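Clukeo Tabletop Arm Kit for School Clubs

Item: classroom arm kit with angular-finger gripper set, play kitchen parts and club guide
Price: $1399
Suitable for: middle and high school clubs, after-school classes, student projects
In stock, ships from Wiltham

If you've ever run a robotics club, you know how the first few weeks go. Half the students want to build something enormous, the other half want to write code right away, and everyone wants a turn at the controls before the snacks are gone. We put the Tabletop Arm Kit together with those afternoons in mind. It gives a club one shared job to work on, picking up ordinary kitchen things and putting them where they belong, and it leaves plenty of room for students to find their own way of doing it.

The kitchen theme came out of our own club in Wiltham, where we had been using foam blocks for years. Blocks are fine for learning the controls, but they are all the same shape, and after a while the students could practically do it in their sleep. A lumpy piece of ginger is another matter! So is a bottle lying across a plate, or a bowl with a rim that wants to slide away from you. The students started bringing in ideas from home, and before long we had a whole shelf of dishes and pretend groceries. 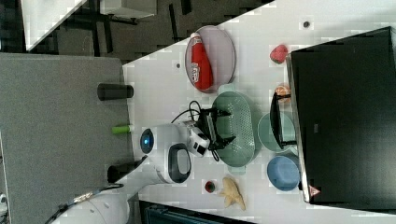 Text and club notes by Bakari Muli — March 23, 2019

The colander has become the club favorite. It is oval with rounded ends, and there are several sensible ways to take hold of it, so two teams can have a perfectly friendly argument over which is best and then go and try both. We ask each team to write down its plan first, then run it, then write down what they would change. Those notebooks are wonderful to read at the end of a term — you can watch a shy sixth grader turn into somebody with very firm opinions about fingertips.

Your kit comes with the arm and its stand, the gripper set, a power supply, spare fingertips, a bag of cable clips, the play kitchen parts and the printed club guide. You'll need to supply a sturdy table and a computer for the software. Colors of the dishes and play food vary from batch to batch, so please don't worry if yours don't match another school's.

The guide covers one full term and finishes with the Varis Challenge, a clear-the-table contest that clubs can hold in their own room. Teams of up to 2 drivers take turns, and the rules fit on a single sheet. We have kept the scoring simple so that younger students can help judge, and there is a blank page at the back for house rules (you will want it).

Clubs that already own a Bauerfeind stand can order the kit without ours. Just mention it in the order notes and we'll adjust the price before we send the invoice. School purchase orders are welcome, and kits ordered for June camps can be held here until you're ready for delivery.

Related items: spare fingertip pack, extra play kitchen set, printed club guide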